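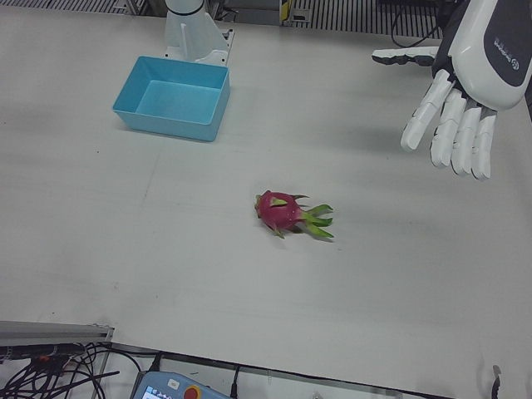

Dragon fruit and blue tray

Container-grown dragon fruit: flowers drop before setting

Posted by Bollard, Aug 2, 2019

I have 2 plants on a trellis, both grown from cuttings of the same parent. They flower well but nearly every bloom turns yellow and falls within a week. One fruit so far. Soil is cactus mix with extra perlite, feed is low nitrogen. Is this a watering problem or a pollination problem?

Urmas Tamošiūnaitė

Pollination, most likely. Many varieties are self-incompatible, and cuttings from one parent are genetically the same plant, so pollen from one will not set fruit on the other. You need a second, unrelated variety that blooms on the same nights. Collect pollen with a soft brush after dark, when the flower is fully open, and apply it to the stigma before morning. Pollen can be dried and frozen if bloom dates do not match – mine keeps until November.

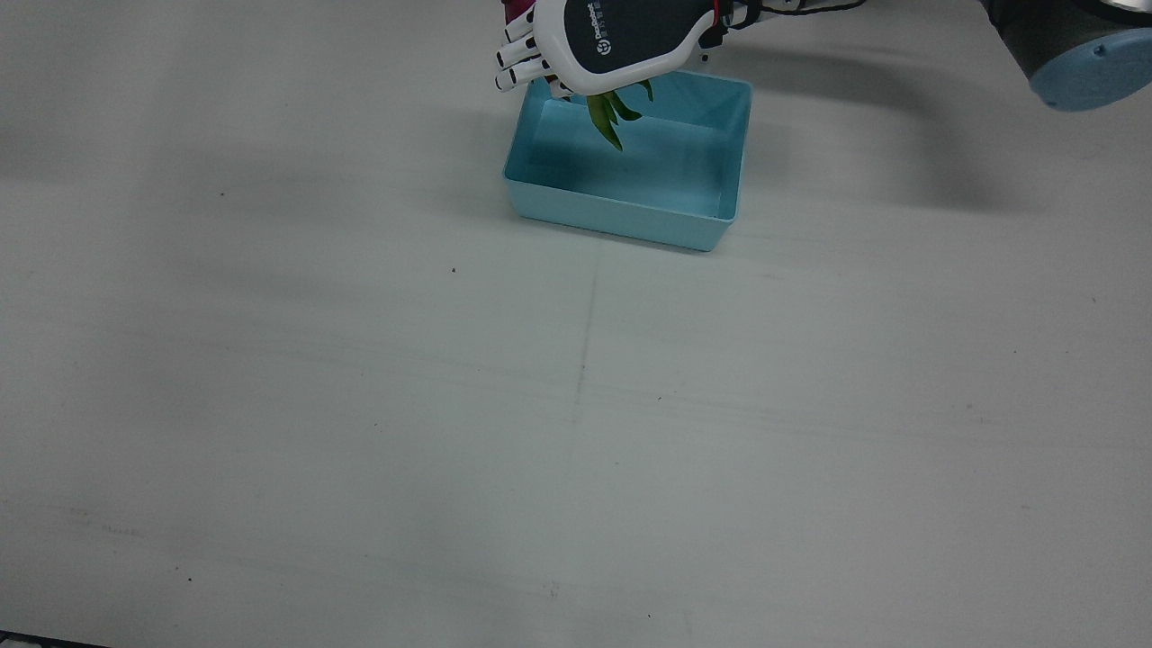 Plirkside disagrees on the watering part and says dry roots at bud stage will drop flowers on any variety, so check the top 2 inches of mix before blaming the pollen.

Žukauskas

mine did that too, bigger pot fixed it I think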